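Relton students prepare gripping project for June trials

March 18, 2019

Students in the automation program at Relton Technical College have moved their year-long gripping project from simulation to the bench, the college said. The team of 9 is programming a robot arm with a two-finger gripper to pick up light plastic parts, hold them upright and set them down again without marking the surface.

The project is entered in the Rernden Student Handling Challenge, which takes place in June. Each team has to handle a set of household and packaging items that differ in diameter, stiffness and surface finish. Points are given for completed picks, with deductions for dropped parts, visible deformation and any manual reset during a run.

Relton's entry is built on a controller written by the students during the fall term. It closes the fingers at a fixed speed until the motor current rises past a threshold, then switches to a slower routine that holds position. The threshold is set separately for each part. According to course instructor Ulla Kemppainen, most of the work since January has gone into choosing those values.

"Thin-walled cylinders are the hard case," Kemppainen said. "The wall gives before the current rises, so the controller thinks it has not made contact yet. The students had to add a second check based on finger travel."

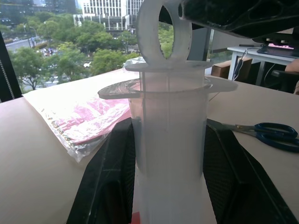
Translucent parts cause a separate problem. The team uses a small camera at the wrist to find the center line of the object before the fingers close, and frosted plastic gives weak edges against a bright background. Changes in daylight move the detected edge from one attempt to the next. The students now take several readings and discard any attempt where the readings disagree by more than 2 millimeters.

In the latest round of bench tests the team logged 179 attempts, of which 115 met the competition's standard for a clean pick and release. The remaining attempts were sorted by cause. Late contact detection was the most common, followed by errors in the center line. A smaller group came from parts that tilted after release, and the team plans to address these by lowering the release height and opening the fingers more slowly.

Replacement finger pads are on order from Drillstead, a local supplier that has also lent the class a torque gauge. The current pads will stay on as spares. Leinonen Hall, where the program has its lab, will be open to the team in the evenings from next month until the end of term.

The competition rules do not allow changes to the mechanical design after registration closes, but software may be updated up to the start of the first run. Kemppainen said the team will fix the pad geometry first and repeat the full test set before making further changes to the controller.

Students from other programs who want to help with test logging can sign up at the automation office.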